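Gathering Demonstrations for Cable Untangling with Two Arms

Project report, second-year robotics module
Silvan Rüegg, Dorin Crăciun
Supervisor: Regula Hauser, Laltbridge

1. What we set out to do

The aim of our project was to build a set of examples from which a learning system could pick up how to pull apart a bundle of cables. We were not asked to train the final model ourselves. Annelies Baumgartner's group at Nurport does the training, and our part was to plan the recordings, carry them out and hand over a set that was clean enough to use.

Cables are awkward for a robot. A box keeps its shape when you pick it up, and a cable does not. Pulling one end can open a loop or tighten it, and two bundles are never in the same state at the start. For this reason we decided early on that variety in the starting positions mattered more to us than a very high number of runs.

We named the set Naritz so that our files could be told apart from those of the other student group, who were recording cloth folding and called theirs Prantl.

2. Set-up

The two arms are fixed to one rail along the near side of a wooden table, each with its own two-finger gripper. We recorded a view from overhead and close views from the wrists. The operator moves the arms by remote control while a second person starts and stops the recording, watches the views on a screen and writes the notes.

The bundle is made up of black cables with several kinds of plug. We chose dark cables on purpose. They are what most people have in a drawer, and they make it hard to tell which strand lies on top, so the examples are closer to the problem the model will have to deal with.

Before each run the second person lays the bundle down and both arms go to their start position with the grippers open. Nothing else should be on the table.
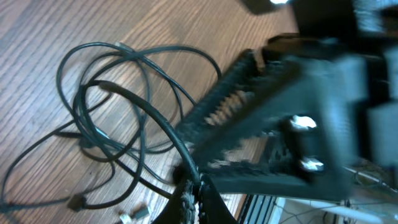 Figure 1. Wrist view, with the fingers close to one of the thicker cables.

The wrist views gave us the most to discuss. They show the fingertips and the strand near them very well, which the overhead view often does not, but they blur whenever the arm moves quickly. In our first batch Silvan drove the arms at the speed that felt natural to him, and many of the close frames were too smeared to show where the finger met the cable. We then agreed on a rule: move freely over open table, slow down near the bundle, and pause briefly before closing. The runs got longer, but the moment of the grasp was much easier to see.

3. Recording plan

A run was allowed to last 60 seconds at most. If the bundle was not apart by then, the run was stopped and marked as unfinished. We kept the unfinished runs in a separate folder, as Annelies wanted them for a comparison later.

We planned blocks of 30 runs with one operator, after which we swapped. Longer blocks did not work well. Towards the end of a long block we both began to repeat the same movement – usually a grasp with the left arm at the nearest loop – whether or not it suited the bundle.

The starting positions were divided into three kinds: bundle in the middle, bundle to the left, and bundle to the right. Within each kind the bundle was picked up and dropped again before every run, so that the loops fell differently.
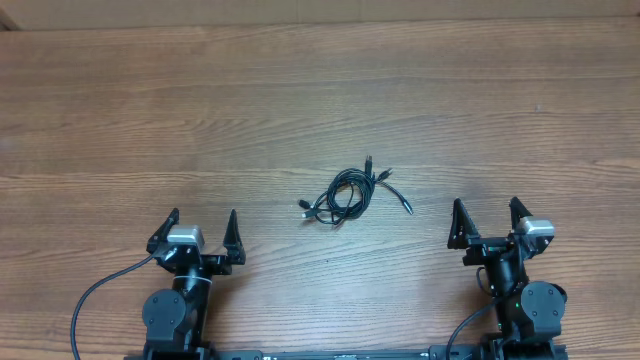
Figure 2. Overhead view of a middle position, both grippers open.

Middle positions were the easiest for us to operate. Both arms can reach the bundle, and the operator can pick whichever plug sticks out furthest. We noticed quite soon that this also made our own choices uneven. Dorin, who is left-handed, nearly always began with the left arm, and Silvan with the right. A model trained on such runs might learn the habit of the operator instead of looking at the cables. From the third block onwards the note sheet told the operator which arm had to go first.

Side positions took more thought. With the bundle over to the left, the right arm has a long way to go, and if both grippers work close together there is a risk that they touch. We had two light collisions in March, neither of which did any damage. After the second one Valentin Wieser, the lab technician, lowered the speed limit for both arms, and we repeated the block from the beginning.
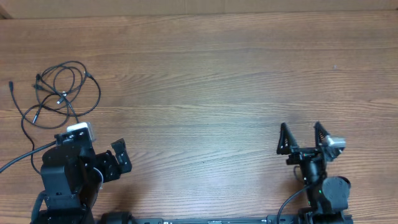 We found it best in these cases to let the near arm take hold of an outer strand first and draw the whole bundle towards the middle, and only then bring in the second arm. This adds a step that the middle positions do not have. We marked it with its own label in the notes, "bring in", so that it can be found or left out when the set is used.

4. Checking the runs

Each run was watched again by the person who had not operated it. We threw a run out if a view was missing, if a hand came into the picture after the start, or if the notes did not match what had been recorded. By the end, 104 runs had been thrown out, most of them from the first two blocks. The missing views came from a loose plug on one of the wrist cameras, and once Valentin had secured it the fault did not come back.

The finished set holds 2,000 runs.

5. What we would change

We would write the label list before the first recording. Ours grew as we went along, and the early blocks had to be labelled a second time, which took Dorin most of a week. We would also use more than one bundle. By the later blocks we knew every plug and could guess how it would come free, and that probably shows in the movements.

The note sheet and the label list are in the appendix. The recordings are stored on the group drive at Laltbridge, and Regula Hauser can give access.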